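Jivcombe 419 Freestanding Display Panel

Floor-standing panel on its own stand, supplied by Ulico for training rooms, showrooms and other large open interiors. Black finish front and back.

Specifications
Height class: tall (419) or short (Jivcombe 135)
Finish: black
Weight, 419 with stand: 21 kg
Floor type: hard, level floors only
Warranty: 3 years

Placement
Set the panel side-on to the main seating area during assembly, then rotate it into position once the stand is locked. Two panels can stand one behind the other -- the shorter unit goes at the back. Where ceiling lights run in long fixtures, check for glare before fixing the angle.

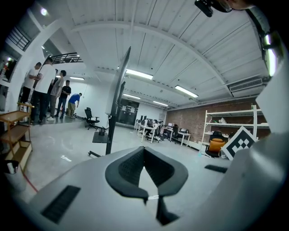 Cable covers and spare stand bolts are ordered separately under the Lukow accessory code. Do not move the panel by its upper edge. Stock is replenished in March; for quantities over 21, contact Yiğit Avcı at Ulico trade sales.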